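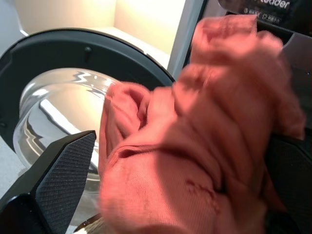
4.2 The basket as a unit of delay

Laundry manuals treat the basket as a vehicle. It goes to the machine, it comes back from the machine, and between trips it presumably waits in a cupboard with its hands folded. The diaries from Isbridge and Sakdale describe something closer to a piece of furniture. Over 7 weeks the 105 participating households logged a little under 3,000 loads, and a good many entries record a basket that had reached the washer and then simply stayed there, sometimes through dinner and once through a long weekend.

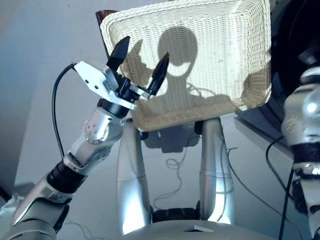
We call this interval the stall. Diarists rarely admitted to it by name. They wrote "in progress," a phrase that covered anything from reaching for the next shirt to leaving the county. Stalls were longest on Thursday evenings and shortest when someone in the house had run out of socks, a finding we report without claiming credit for it.

Basket shape matters more than we expected. Deep hampers are tipped out, and whatever falls is washed. Shallow or wide-mouthed baskets let the owner see each garment, and seeing leads to deliberation. One Oakley diarist spent most of a page on whether a coral top could travel with a black one, decided that it could, and then put it back in the basket to think it over. 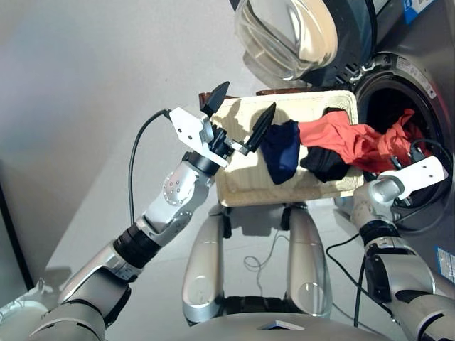 Color sorting, the usual subject of such deliberation, was practiced with more conviction than consistency. Most households claimed to separate darks from brights. In their entries, red was filed under darks when the darks looked lonely and under brights when the machine was nearly full. Navy went everywhere. We coded these as mixed loads, over the written objections of 2 diarists who felt judged.

Figure 4. A mixed load at the basket stage: navy blue, black, coral and dark red garments together in cream wicker.

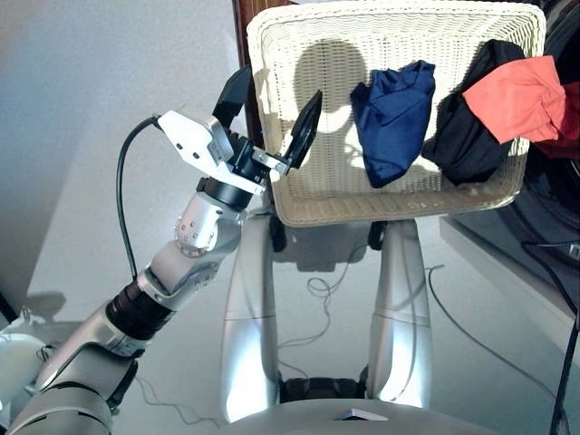 4.3 Half-loaded machines

A related problem is the drum that has been started on but not started. Stepan Onyshchenko's coding scheme for the November diaries gave this its own category, after the first version lumped it in with finished loads and made everyone look efficient.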